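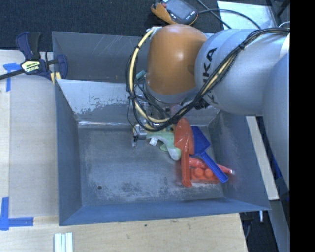

Questions about the bin-picking robot

Which robot is it?
It is a used KUKA arm, bought from a packaging company that closed. Damian Urbańczyk found it and we paid for it together. It lives now in our shared workshop at Olldale.

Why do you practise with toys?
They are cheap and every one has a different shape. A plush toy is soft and gives the gripper many places to hold. The toy shovels are more difficult, as the handle is long and the weight is at one end.

Where is the bin from?
It is sheet metal, with sloped sides, so that things slide back to the middle. I bought it for 17 pounds. The scratches do not matter for us.

Must I fix the bin to the table?
Yes, please. A bar clamp at the corner is enough for slow moves. I recommend also to mark the table with blue tape, so you can put the bin back at the same place.

How do you carry the cables?
Outside the arm, tied, with a wide loop near the wrist. My first loop was too short and it pulled out a connector. Please turn every joint slowly by hand control before you run a program.

How often does it pick correctly?
In our July test it made 299 attempts and missed 49. Most misses were with shovels lying against the wall.

Can I have the program?
Yes. Write to Chiyo Sugiyama, she keeps the files. Please tell her which controller you have.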